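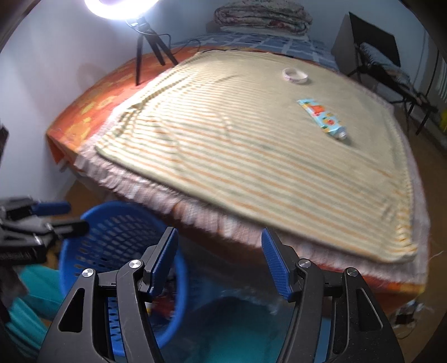
Bed blanket

A bed blanket is a large covering, woven, knitted or felted, laid over the sheets for warmth and very often left on show during the day. The word takes in everything from the thin cotton throw of a warm country to the heavy woollen kind that takes two people to fold, and most households that have one blanket will sooner or later find they have several, kept for guests, for cold spells, or simply from fondness.

Materials

Wool was for a long time the usual choice in cooler places, and it is still well liked for the way it holds warmth without feeling clammy. Cotton is lighter and easier to wash. Acrylic and polyester blankets dry quickly and keep their colours well, though they can go bobbly with age. Blends of two or more fibres are common, and the label sewn into a corner is the best guide to what a particular blanket will put up with.

Stripes and borders

Stripes are among the oldest and simplest patterns in weaving, as a weaver needs only to change the colour of the yarn and carry on. Thin stripes on a pale ground, cream with green and orange for instance, are a gentle and very popular arrangement, and they sit happily over a brightly patterned sheet.

The edge of a blanket wants some sort of finish, or it will fray. It may be hemmed, bound with ribbon, blanket-stitched by hand or given a fringe. Fuzzy fringed borders are soft to the touch and hang prettily over the side of the bed – but they do gather fluff, and need a good shake out of doors now and then.

Layering

The ordinary order is a bottom sheet, a top sheet if one is used, then the blanket, with a quilt over it or folded at the far end until the nights turn cold. Mixed patterns are quite usual, checks beside florals and florals beside stripes, and many people are fond of a bed that has come together bit by bit over the years. In her household booklet The Made Bed, Zuweira Nartey of Tetby advises letting the blanket hang 10 inches over each side, and adds kindly that anyone with a restless sleeper in the house had better allow more.

Daytime use

A made bed is also the handiest flat surface in many homes. Clothes are folded on it, parcels are wrapped on it, and small things such as a roll of tape or a tube of cream are put down there for a moment and stay until bedtime.

Washing and storage

Cool water and a mild soap suit most blankets. Wool should be dried flat and kept well away from strong heat, while cotton may be pegged out on any breezy morning. Blankets put away in May for the summer should be quite clean and fully dry, and are best kept in a cotton bag, which lets the air through.

See also: Bedspread; Counterpane; Fringe (textiles); Quilt

We use cookies to remember your reading settings. Accept all | Manage choices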